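Visit to the Pukis paper mill, Hidside

Pukis makes uncoated paper and light board on a single machine at the lower end of Hidside, where the valley is just wide enough for a long building and a rail spur that no longer carries rail traffic. The mill opens its doors once a year, in July. Registration is at the gatehouse, and visitors are taken through in groups with a radio earpiece, which is needed on the machine floor and nowhere else.

The tour starts at the bale yard. Pulp arrives in wired bales, mostly bleached softwood, with a smaller share of hardwood for the printing grades. The wires are cut by machine and the bales drop into the pulper, a steel tub with a rotor at the bottom. Consistency at this stage is kept near the low end of what the rotor can handle. The guide explained that the older staff still prefer a thicker slurry, and that the pumps do not.

From the pulper the stock goes through cleaners and screens to the refiners. Pukis replaced its conical refiners with a pair of double-disc units from Culier. Plate life is given as 2000 hours, and worn plates were laid out on a bench for handling. The difference in bar height between a new plate and a spent one can be felt with a thumbnail. Energy use per ton was posted on a board beside the refiners, but the column for the current month had been left blank.
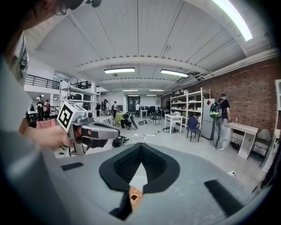 The paper machine itself is a Fourdrinier with a trimmed width a little under that of newer lines in the region. It runs at 745 meters per minute on the standard copy grade and slower on board. The headbox is the newest part. The wire section was rebuilt by Wang, a contractor that also supplied the vacuum pumps, and the rebuild moved the dry line closer to the couch roll. Sheet breaks are logged on paper as well as in the control system – the paper log is the one people consult.

The press section has 2 nips, the second with an extended shoe. After this comes the dryer hood, which is where the earpiece becomes useless. Air at the walkway was uncomfortable within a few minutes, and the group was moved along to the reel, where a finished parent roll was being changed. The turn-up was clean, with very little broke on the floor.

The lab was the best part of the visit. Strips are cut from each reel for basis weight, moisture, tensile and tear. The climate room is held at 50 percent relative humidity, and samples wait there before testing. Asked about curl, the technician on shift blamed uneven drying between top and bottom felts and showed two strips that leaned opposite ways.

Effluent treatment was listed in the program but closed for work on a clarifier. A wall chart covered the basics: primary settling, an aerated basin, and sludge pressed and burned in the site boiler.

Practical notes: closed shoes are required, and sandals were turned away at the gate. Parking is free in the upper lot, 40 spaces, full by 9:30. The canteen takes cards. The tour lasts close to two hours and includes three flights of open-grate stairs.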